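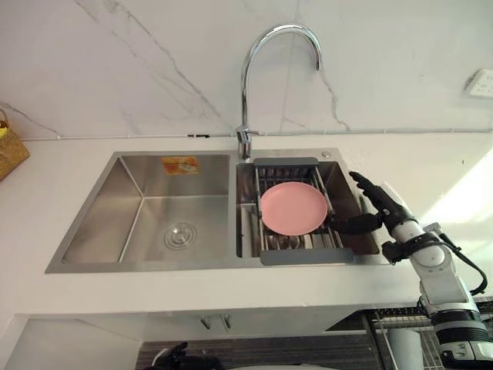
Kamirgate sink cell, right hand at the rim of the pink plate.

Pal: setup and upkeep notes for the Kamirgate sink cell

Maintained by Gunnlaugur Stougaard, Tirnside
Status: in use, with reservations

What this is

Pal is the folder of recordings, settings and service notes for one machine: Iner, the two-armed robot that works at the kitchen island in Kamirgate. The recordings are useful only if you know what state the machine was in when they were made. Most of this file is therefore about the machine.

I inherited the previous README, which called the cell "stable and repeatable". I have taken that line out. The cell can be made repeatable for a morning if somebody follows the steps below, and I have no evidence that it stays that way for longer.

Contents

recordings/ — 256 episodes of picking up and putting down crockery at the sink
calib/ — one calibration file per session, named to match
service/ — the log of faults, part swaps and retightened screws
setup/ — the start-up sheet, same text as below

An episode is one attempt at one item. Failed attempts are kept. The old folder had a "best" subfolder and I deleted it after I could not find out who had chosen what went in, or why.

Known state of the recordings

Of the 256 episodes, 70 were made before the right wrist was rebuilt in November. Treat them as a separate set. The joint had play in it, and the hand arrived slightly low and then crept up. You can train on these if you like, but please don't put them in the same average as the rest and then tell me the policy has learned to be gentle.

A further 15 have a calibration file copied over from another session. The files are identical down to the last digit, and no two real calibrations on this machine have ever been. They are listed in calib/suspect.txt. I have left them in because the joint readings themselves look sound.

The dish rack is not in the same place throughout. It slides, it extends, and it has been used over either bowl of the sink. Rack position was never logged as a number. If your method assumes a fixed rack, check the first image of each episode before you believe your own results.

Starting the cell

1. Look at the floor before you touch the power. Cables are the main cause of lost sessions here. A base that rolls onto a loop stops a little short of where it thinks it is, and everything after that is wrong by the same amount without any warning being raised.

2. Bring the base up to the island square to the front edge. The start-up sheet says "align with tape". Some of the tape in the room is old and faded, and not all of it belongs to this job, so measure from the counter edge and write down what you got.

3. Power the arms with both hands clear of the worktop. They move a little when the brakes let go. The manual says they don't.

4. Run the finger check at low speed: open, close, thumb across, open. Watch the fingers themselves. The software reports a pass when the motor has turned, and a slack tendon will let the motor turn quite happily while the finger stays where it was.

5. Calibrate the head camera against the sink rim. Wipe the steel first and pull the blind if the sun is on the counter. Bright steel has given us calibrations that looked excellent on paper and missed the plate.

6. Put out one item and do 8 dry reaches with no grip. If the hand drifts over those, stop and go to Faults. Do not correct it with an offset in the settings file. There were offsets in that file when I got it, stacked one on top of another, and removing them took longer than the wrist repair.

Looking after it

After every session: wipe the fingers, check the cuffs and straps for rubbing, and follow each arm cable along its length by hand. The loop on the outside of the right arm needs slack at full reach but not so much that it catches on the counter edge.

Every month: check the wrist screws for tightness, compare the resting pose with the saved one, and take the finger pads off. I have been told the pads last a good deal longer than I replace them. Whoever measured that was probably not picking up plates by the rim.

The machine goes nowhere near running water. Crockery goes onto the rack dry. The hands have a splash rating which I have not tested and do not intend to.

Faults seen so far

Hand arrives low: play in the wrist. Hold the forearm, rock the hand, and feel for a knock. Tighten, then calibrate again from scratch.

Finger lags behind the others: tendon slack, or a pad that has turned on its mount. Check the pad first, it is quicker.

Arm stops partway with no error: nearly always a cable pulled tight. Restarting clears it and hides the cause, so look before you restart.

Camera and arm disagree by a steady amount: the base has moved or never got home. See step 1.

Camera and arm disagree by a changing amount: I don't know. It has gone away after a full power-down, and the supplier's explanation was that it was heat. The log doesn't show it happening more often late in the day, so I am leaving this open.

The floor deserves a last word. Black cable lies in loops under the sink and more of it crosses the boards towards the island's end panel. People walk through and chairs roll about behind. I have asked for a cable cover — the request is in service/, unanswered. Until it comes, step 1 stands.

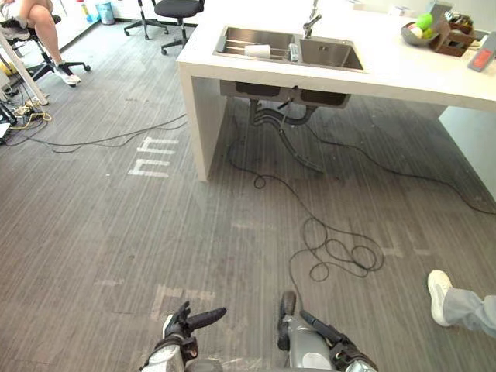
Reporting problems

Write in service/ the same day, with the episode name and what you saw before you changed anything. "Fixed, working now" will be sent back to you. If you swapped a part, keep the old one in the drawer with a label on it until I have had a look.

Changes to this file go through Gunnlaugur Stougaard. Claims that the cell is stable should come with the dry reaches attached.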